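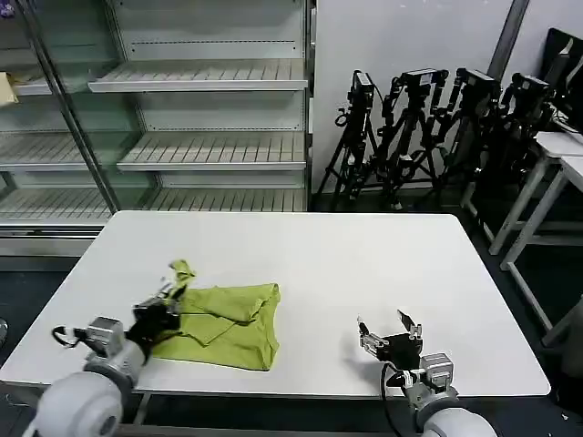
Section 4. Setting up a practice plan

Bekavetti Reader reads text aloud while you practice scales, finger exercises or anything else that does not need your full attention. Before the first session, decide where you will sit and where the phone or tablet will go. A wide white table with rounded corners, with a folded yellow-green garment on its left half, still has room for a tablet stand, and you don't need to clear the whole surface. Keep the speaker in front of you and the instrument to the side. If you play a keyboard, do not put the device on top of it, as the microphone will pick up key noise and the voice pause feature will trip.

4.1 Before you start

You will need:
The Bekavetti app, signed in
At least one book or document in your library
A Donwood pedal, if you want hands-free pause (optional)
Wired headphones or a speaker

Note: Bluetooth headphones work for listening, but the metronome may lag behind your playing. Use a wired pair for any session with the metronome on.

4.2 Creating the plan

1. Open the app and tap Plans, then New Plan.
2. Type a name. Names can be up to 100 characters.
3. Tap Add Reading and choose a title from your library.
4. Set the reading speed. The default is 200 words per minute. Leave it there for the first week.
5. Tap Add Practice and choose Scales, Finger Exercises or Custom.
6. Set the length of each block in minutes.
7. Tap Save.

The plan appears on the home screen with a gray dot. The dot turns green after the first completed session.

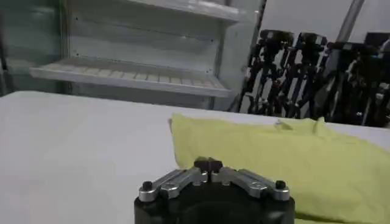 To change the order of the blocks, press and hold a block, then drag it up or down. Changes are saved when you leave the screen. If you drag a block onto another one, the app asks whether you want to merge them. Choose No unless both blocks use the same key and tempo.

4.3 Key changes

The app can announce a new key between paragraphs. It will not interrupt a sentence.

1. Open the plan and tap Practice Options.
2. Turn on Announce Keys.
3. Choose Circle of Fifths, Chromatic or Random.
4. Set how many paragraphs to wait between changes. The default is 4.

Caution: Do not use Random with the metronome above your comfortable tempo. Stop playing if your hands or wrists hurt.

4.4 Connecting the pedal

1. Plug the Donwood pedal into the device, using an adapter if needed.
2. Tap Settings, then Accessories.
3. Press the pedal once. The word Ready appears next to its name.
4. Choose what one press does: Pause, Back One Sentence or Drop a Bookmark.

If Ready does not appear, unplug the pedal, close the app and begin again at step 1. Older Inard pedals are not supported in this version.

4.5 Notes for later

Bookmarks made during a session go to the Notes tab, with the sentence that was being read. Each plan stores 1000 bookmarks. After that the oldest ones are deleted, so export them first if you use them for reviews or a reading journal. To export, open Notes, tap Share and pick Plain Text or Ghasemi Notebook. Exporting does not remove anything from the plan.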